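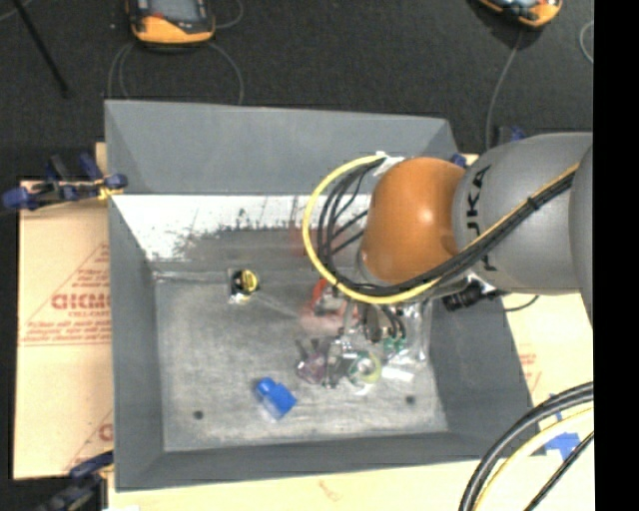

OK quick one, I have 30 minutes before I need to leave and I promised an update on the bin situation.

If you missed the last post: everything small in my life goes into a big open bin. Has done for years. Different bins, same idea. You come in, you drop the thing in, you walk off feeling tidy. Keys, bike lights, half a pack of batteries, the fruit that rolled out of the grocery bag. Then you need one of those things and you're bent over with your arm in up to the shoulder, feeling about for it.

I am now firmly on the side of emptying it. All of it. Regularly. Seul-gi Kong has been telling me this since we shared the apartment on Song Street and I've only just come round, so yes Seul-gi, you can have this one.

First, big bins with sloping sides. Love them, hate them. Everything slides down to the middle and sits in a heap, so the stuff you want is always under the stuff you don't. Flat things go under round things. Round things go wherever they like. I tried putting soft stuff at the bottom for a while (old towels) and all that did was eat the small things. Found a Vovadent travel brush in a towel fold that I'd replaced months ago. Also a key. No idea what it opens. It's on the hook now with the other keys I don't know.

So no more lining. Bare floor. It's noisy when you drop things in but at least you can see what's what.

How I did it this time, for whoever asked in the comments:

Big things out first and onto the floor. Don't look at them, don't decide anything, just out. Then the round stuff, it only rolls about and gets in your way. Then the cluster in the middle, whatever's left, one peice at a time. That last bit is slow. I used to grab handfuls and that's how you end up with a handful of junk you put down somewhere "for now" and there's your new bin.

One at a time though, you look at each thing. Do I know what this is. Do I know where it goes. If yes, it goes there right then, even if that's upstairs. I did a lot of stairs.

The tape pile. I own so much white tape. Every time I move house I buy tape and every time I unpack I throw the end of the roll in the bin, and the ends of the rolls stick to other things. Pulled out a lump that was tape, a pencil, a receipt and a hair clip, all one object. Threw the whole thing out. Kept the clip, then threw that out too.

Receipts. One was for 488 and I sat there for ages trying to work out what on earth I spent that on. It was the mattress. Kept it. The rest went in the recycling, the ink was gone on most of them anyway.

A padlock, 4 digits, and I knew the number straight off, 2417, old gym locker. So now I've told the internet, but the lock's going to the thrift store so whoever buys it is welcome. Saves them setting a new one.

Cleaning it after. This is the part I always skip. Metal scuffs, I've made peace with that. You drop stuff into a metal bin for long enough and the floor goes all blotchy and scratched and no amount of scrubbing brings it back. I did try. Dish soap and warm water took off the sticky parts, then a paste of baking soda on the smears, left it while I had lunch, wiped it off. Better? A bit better. The scratches along the back edge are staying. A bright light shows up every single one, so don't clean a bin under a bright light unless you want to be at it all day.

Don't use the green scrubby side of the sponge on anything shiny. I did it on my old one and you could see the circles forever.

And fruit. I know, fruit in with the hardware, my mother (Aslı Uysal, hi mom, I know you read these) has opinions. It bruises, it leaks, it leaves a pinkish stain you find a week later. Fruit lives in a bowl now. I bought a bowl! Two dollars at the church sale in Kanmont, there's a chip on the rim but you turn that to the wall.

What's gone back in so far:

Bike lights, both
The good flashlight
Tape, one roll, ONE
Dog leash
Batteries, in a jar, and the jar goes in

Everything else has a drawer or it's gone. The drawer is getting a little full if I'm honest with myself. Not thinking about the drawer today.

I did look at the divider sets, somebody mentioned the Trirham ones. Sent them back. They want a straight-sided box and with slanted walls they just tip over into a corner and then you've got dividers on top of your heap. If your bin is square, maybe. What worked better for me was shallow trays from the dollar store sitting loose on the floor of the thing, and you lift the whole tray out. Cheap, ugly, fine.

Somebody else asked if you even need a bin at all. Fair question. My sister doesn't have one, she puts things away as she goes, and her hallway looks like nobody lives there. I need a drop spot. I come in with my arms full and the phone ringing and it has to land somewhere. Better in the bin than on the stairs, where I have definately stepped on a bike light in the dark before now.

The plan is to empty it once a month. I started in May so that's 2 in a row, which for me is a streak. The second one took a lot less time – not much had built up, mostly mail and one glove.

Still looking for the other glove. Gray, wool, left hand. If I left it at your place, text me.

Got to run. Next post is the shoe rack, or it's the freezer, depends how brave I feel.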